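Product Review: Grundik Height-Adjustable Table, White
Prepared for the Brerndale Community Learning Centre, Furnishings and Equipment
Reviewer: Heiðrún Ladefoged

The Centre purchased two Grundik tables in August to replace the folding units in the ground-floor activity rooms. Each cost $611, including delivery to Brerndale. The comparison model was the Amaral fixed-leg table, which remains in use upstairs.

Assembly required two people and an Allen key, which is supplied. The printed instructions are adequate, although the diagram for the crossbar shows the brackets in reverse order. Staff should follow the numbering stamped on the parts. The supplier, Brutar, has been advised of the error and has issued a corrected sheet on request. 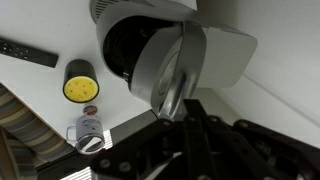
White tabletop with a black remote control and other small items.

The white finish was selected to brighten rooms that receive little natural light in the afternoon. It has met that aim. Pencil and washable marker were removed with a damp cloth. Ballpoint ink required a mild cream cleanser, and one faint line remains near a corner of the second table. Coloured craft dye has not been tested and should be kept to the Amaral tables for the present.

Height is set by a hand crank stored beneath the top. Adjustment from the lowest to the highest setting takes 23 turns and can be completed by a seated user. The crank is stiff in cold weather. At full height there is slight lateral movement when a person leans on the short side, and the table is therefore not recommended for sewing machines. The Amaral model showed no such movement under the same load.

The feet are fitted with grey rubber caps that did not mark the vinyl flooring. Castors are sold separately and were not assessed.

The Grundik table is recommended for general program use, including wheelchair-accessible seating, tutoring and card games. Orders for further units should specify the revised instruction sheet and a spare crank.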